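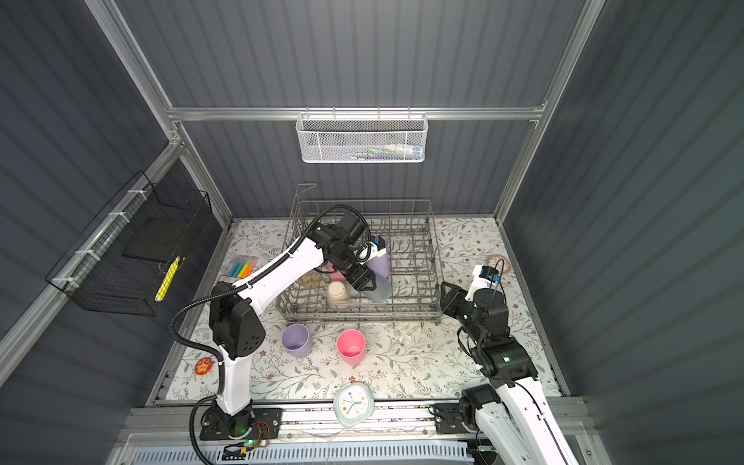 2019年8月9日 工作记录

接着做原产地规则那一块。草案第二稿昨晚到手,附件比第一稿厚了一大截,我一口气读到第11条,越读越来劲!上一稿里含含糊糊的“充分加工”,这回总算给了判定办法:要么税号改变,要么区域价值成分达标,出口商自己选。小企业会轻松不少。

上午用Ovex把两稿逐条对齐,160处改动,大半是标点和编号,真正动了义务的集中在过境和争端解决两章。Wanpen Kaewkla把过境章单独拎出来标了颜色,非常清楚(谢谢!)。有一处要记下来:旧稿写“应当在合理期限内放行”,新稿把“合理期限”换成5个工作日,可后面又加了“除非主管机关另有决定”。这个口子开得有多宽,得去翻谈判纪要。

下午大家围着争端解决吵了一阵,吵得很痛快。我倾向于认为专家组的裁决仍然有约束力,因为执行条款没删,只是挪到了附件三。

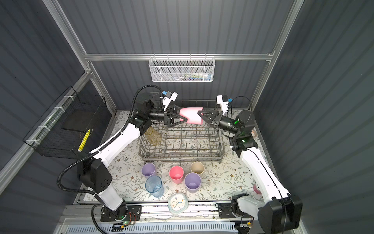 Kulap Phromma不同意,说挪进附件之后,修订门槛就低了,联合委员会开个会就能改,根本不用送各国议会批准。我回去查了最后条款,确实如此,附件修订走简易程序。这一点我之前完全漏了,Plalent那份简报第二节要重写。

待办:
- 找泰文本核对“放行”一词,英文本两处用词不统一
- 问Afia Dankwa过渡期的起算日,是签署还是生效
- 简报压到20页以内,11月那轮磋商前要用
- 附件三的旧编号先留着,别急着改

搜索 请输入关键词 全部栏目

读者留言

Thitima Srithong:过渡期那条,脚注里还有一个起算办法,跟正文对不上,你们看到了吗?

Usa Jaidee:税号改变是按四位还是六位?差别很大,求补充。

Thitima Srithong:回楼上,正文写的是四位,纺织品例外。

联系我们 | 版权所有 Plalent | 返回顶部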